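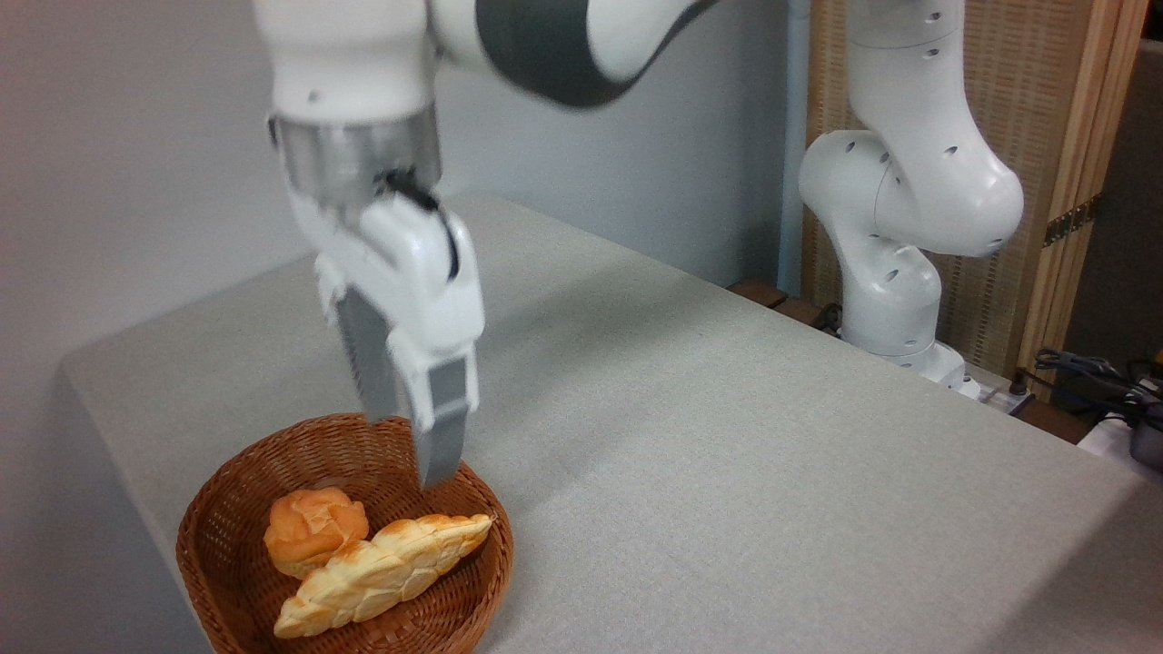
Search this site Go

Progress report to the Clarnel fund: open day and second-half work

This report covers the period since our February update. Most of it concerns the open day we held on a Saturday at the Bustside workshop, which was the main public activity promised in the grant agreement. Spending and the remaining work are at the end.

Open day

Doors opened at 10 a.m. and closed at 4 p.m. The door counter recorded 693 entries. That figure includes people who left and came back in the afternoon, so the number of separate visitors is lower. We did not take names. Families made up most of the morning. After lunch we had more adults on their own, including a group from the bakery trade who had seen the notice in the Isard newsletter.

We ran the food handling demonstration on the half hour. Each session had a short talk, a run of picks with model bread and a basket, and time for questions. Sessions were planned at 20 minutes. The questions regularly took them past that, and we dropped the 1:30 session so that the operators could eat.

The pick task is the one described in the proposal. The gripper comes down over the basket with its fingers open, closes on one piece, lifts it clear and sets it down on the table. The round bun was reliable all day. The braided loaf was harder. It is long, and when it lies across the basket against the bun, the fingers tend to touch both. In 3 sessions the arm brought up the loaf and knocked the bun over on the way. The operator reset by hand and carried on. We told visitors what had gone wrong each time, and those sessions drew the best questions.

The gray tablecloth was a change from the February setup. The bare tabletop gave reflections under the workshop lights and the vision software placed pieces slightly off. With the cloth down we did not see the problem again. It does creep toward the front edge over a few hours and should be clamped.

The Hirano planning software was stable until midafternoon, when it stopped responding between two sessions. A restart fixed it and the 3:30 session began 5 minutes late. The log has gone to the supplier. We have no explanation yet.

What visitors asked

The most common question was how hard the fingers squeeze. The next was whether the arm could handle a real loaf. We answered that real bread is planned for the next stage and that we have only done bench tests with it so far. Several of the bakery visitors pointed out that crust flakes would collect in the basket and on the finger pads. This had not been in our plan. We have added a cleaning check to the next round of tests.

Children mostly wanted to choose which piece the arm would pick. We let them from the second session onward, and it made the waiting line much easier to manage. For a future event we would build this in from the start, with two large buttons.

Problems with the space

The room was too small for the demand. People standing at the back could not see into the basket, and a screen showing the table from above would have solved this. We had priced one and left it out to save money, which was a mistake. The entrance ramp was fine for wheelchairs and strollers, but the turn at the inner door was tight.

Spending

The open day had a budget of $3000. Printing came in under the estimate and staff hours went over by a similar amount. The total was within budget. Receipts are with the finance form sent separately.

Remaining work

Repeat the pick tests with the loaf lying across the bun, using a narrower approach from the side. Begin tests with real bread and record the condition of the finger pads after each run. Write up the demonstration script so another site can use it. The Isard team has asked for a copy, and we expect to send it with the final report.

We request no change to the end date. We would like to move the unspent printing money to the overhead screen and ask for your approval in writing.

Related items
February update to Clarnel
Bustside workshop: access and parking
Notes on the Hirano software trial
Demonstration safety checklist
Isard newsletter: open day notice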